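Rack task FAQ - learning from a few demos, then letting it fail

Last touched August 19, 2021. Will tidy when theres time. Questions are the ones we keep getting by email, in no real order.

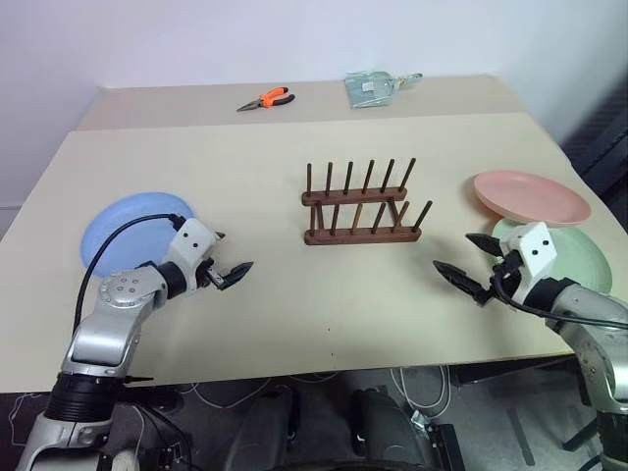 What is the method, short version?

Two arms, plates on the table, rack in the middle. A person guides both arms through the job a number of times. We train a policy on that. Then the policy runs by itself, gets things wrong, and a person takes over only at the point where it goes wrong. Those takeovers go back into training with extra weight. Repeat. We call it Grusovix in the code, so if you see that name in the repo, same thing.

So it's just imitation learning with corrections?

Mostly yes. The bit we think is new is how we cut up the takeovers. We don't keep the whole recovery. Only the stretch from when the person grabs control to when the plate is back somewhere the policy already knows. Everything after that gets thrown out. Sounds wasteful. Works better than keeping it.

How many demos?

400 full demos for the first round. Then 8 rounds of corrections on top. Rounds are short.

Did you try fewer?

Yes. Half the demos, same rounds of corrections, ends up a bit worse but closer than we expected. Neville Bainbridge ran that one and wants to redo it with a different operator before we put a number on it. Ask him, not me.

Why plates and a rack?

Thin slots, and a rim that has to go in at the right angle. Small error at the grasp turns into a big error at the peg. Also cheap, and plastic ones survive being dropped, which matters a lot in the early rounds.

Does plate colour matter?

Policy was trained on pale colours. Light blue, pink, green. Pink and green fine. Light blue fine. Dark plates we haven't tested properly, so please don't quote us on it. White plates on a cream table, bad. It loses the rim.

Stacked or overlapping plates?

Handles one plate leaning on another most of the time. Takes the top one first, nearly always, though we never told it to. Flat plate with another flat plate exactly on top is still the worst case. It pinches both.

Which arm does what?

Not fixed. Left arm tends to take plates on the left and right arm the ones on the right, that's in the demos. Handovers over the rack do happen if the plate was picked up badly. Both arms share one policy. We tried two seperate policies talking to each other, slower to train and they bumped into each other. Dropped it in June.

What does the policy see?

Camera pictures and the joint positions. No force sensing. No depth. People always ask about depth. We had it in, took it out, no difference on this task that we could measure.

How do you decide when to take over?

Operator's judgement. Weakest part of the whole thing and we say so in the paper. Some people step in early, some let it struggle. Ulises Villalba wrote the guide for operators: step in when the plate can't reach a slot without being put down first. Before the guide, results moved around depending who was on shift. After, much less.

Could the robot decide for itself when to ask?

Working on it. Current version asks too often. More on this when there's more to say.

How long does a run take?

Time limit is 45 seconds per plate. Past that it counts as a fail, even if the plate goes in a moment later. Harsh but simple.

What counts as success?

Plate upright in a slot, gripper open, arm clear. Leaning against a peg is a fail. Wrong slot is fine, we don't ask for a particular slot.

How much did the corrections help?

Success went up by some 30 points over demos only, same test positions. Most of that came in the early rounds. Later rounds mainly fixed odd cases, like a plate too near the table edge. Full table is in the paper, please use that one and not the one on the old slides (typo in the second row).

Does it work if you move the rack?

A little, yes. Slide it a hand's width either way, ok. Turn it sideways, no. Rack angle barely changes in the demos so no surprise really.

Other racks?

The Gonddale group tried it with a wire rack. Grasping carried over, putting in did not. They needed new corrections but not new demos. That's the result I'd point people to if they only read one thing, it's in the appendix.

Do stray things on the table upset it?

Not if they're well back from the rack. Put something close in beside the plates and it gets hesitant. Hovers. Closes the jaws on nothing.

Can I have the data?

Demos yes, form on the downloads page. Corrections later, still checking the cut points by hand. Haworth room users already have both on the shared drive, no need to fill in the form.

And the code?

Training code is up. The arm control part sits on Brivetti's library and we can't pass that on, so you'll need to write your own layer for your arms. It isn't long. Notes in the readme, a few of them out of date.

My training loss goes down but the arms freeze at the start?

Trim the still part off the begining of each demo. Everybody hits this. Script is called trim_start, run it before anything else.

Question not here?

Use the contact form and put "rack" in the subject or it gets lost.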